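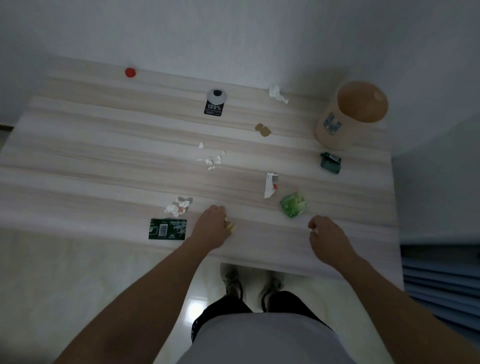 Cevside は、卓上のごみを片付ける作業を一人称視点で記録したデータセットと、それを使った方策学習の実験結果をまとめたものである。収録しているのは人の素手による作業で、ロボットの遠隔操作データは含まない。難しいのは大きな物より小さな物で、ティッシュや包み紙は一度でつかめても、机の中央に散った細かい白い紙片は指先でつまむしかなく、淡い木目の天板の上では検出も安定しない。片付け先は机の右奥に置いた、ドーム形の茶色い蓋が付いた円筒形のごみ箱である。

概要

目的は、人の手の動きから「次にどれを取るか」と「どうつかむか」を分けて学習できるかを調べることにある。従来の卓上片付けの実験では、カップや箱のような形の決まった物が中心で、つぶれた紙や薄い包装はあまり扱われてこなかった。Cevside ではこの種の物を多く入れている。

本リポジトリに含まれるもの
・一人称視点の動画（音声は削除済み）
・両手の関節位置の推定値
・把持と解放の時刻ラベル
・対象物の種別ラベル
・学習用と評価用の分割リスト
・ベースラインの学習コードと設定ファイル

規模

エピソード数は 600。1 エピソードの長さは約 60 秒で、机の上の物の種類と配置は毎回変えている。このうち 58 エピソードを評価用とし、学習には使っていない。評価用の配置は学習用と重複しないように選んだ。

収録方法

作業者は机の前に立ち、頭部に付けたカメラで手元を撮影する。指示は「机の上のごみを片付ける」だけで、取る順序や使う手は指定していない。両手で同時に作業してもよい。片手に小さなごみをまとめて持ち、もう一方の手で次を拾うやり方も認めている。実際にこのやり方は多く、片手ずつの把持を前提にしたラベル形式では表せなかったため、12 月の更新で形式を変更した。

ラベル

把持ラベルは左右の手で別々に付けている。値は「空」「接近」「把持」「保持」「解放」である。「把持」は指が対象に触れてから持ち上がるまで、「保持」はそれ以降で、手の中に物がある間を指す。保持したまま別の物に近づく場合は「保持」を優先し、接近は補助欄に記録する。

対象物の種別は、紙片、ティッシュ、包装、紙箱、キャップ、その他とした。つぶれて元の形がわからない物は無理に分類せず「その他」に入れている。紙片は一枚ごとの追跡が難しいので、個別の ID は付けず、散らばった範囲を一つの領域として扱う。

手法

ベースラインの Zidico は二段構成である。上段は画像から次の対象領域を選び、下段は選ばれた領域の周辺画像と手の状態から把持動作を出力する。人の手とグリッパの形の違いは、親指と人差し指の先端の中点および開き幅に置き換えて吸収する。残りの指の情報は下段では使わない。

比較対象の Seol は同じ入力から動作を直接出力する一段構成で、学習データと画像エンコーダは Zidico と揃えた。

どちらも乱数の種を変えて 5 回学習し、平均で比較している。個々の学習結果は results フォルダに置いた。

結果

評価用エピソードでの次対象の予測は Zidico が Seol を上回った。差が大きかったのは、机の上に種類の違う物が多く残っている前半である。後半になって紙片だけが残ると差はほとんどなくなる。

種別で見ると、キャップと紙箱はどちらの手法でも安定している。ティッシュは把持位置のばらつきが大きいものの、どこをつかんでも持ち上がることが多く、予測誤差がそのまま失敗になるわけではない。紙片は両手法とも悪い。原因として確認できたのは次の二点である。
・紙片と天板の明るさが近く、対象領域の端が欠ける
・つまむ直前に指が紙片を隠し、手の状態だけで動作を決めることになる

入力画像の解像度を上げると前者は改善したが、後者には効果がなかった。

実機での確認は Skaltstead の実験室で行った。平行グリッパ一台による小規模なもので、紙片は対象から外している。数値は予備的なものとし、本カードには載せない。

既知の問題
・一部のエピソードで、床の反射光により手の推定が数フレーム飛ぶ
・手に握り込まれた物は見えないため、保持中の種別ラベルは直前の把持から引き継いでいる
・机と壁の色がほぼ同じ組み合わせに偏っており、別の机での性能は未確認
・頭の動きが速い区間ではぶれが残る。除外はせず、フラグを付けている

使い方

学習用の分割リストは splits/train.txt、評価用は splits/eval.txt にある。動画のフレーム番号は 0 から始まり、ラベルの時刻はエピソード先頭からの秒数で記録している。旧形式のラベルを使う場合は、labels_v1 を読み込むように設定ファイルを書き換える。ただし旧形式には保持中の接近が記録されていないので、上記の結果は再現できない。

利用条件

研究目的に限り利用できる。作業者の同定を試みることと、動画単体での再配布は禁止する。ラベルの誤りを見つけた場合は、エピソード番号とフレーム番号を添えて Issue に登録してほしい。修正は次の版にまとめて反映する。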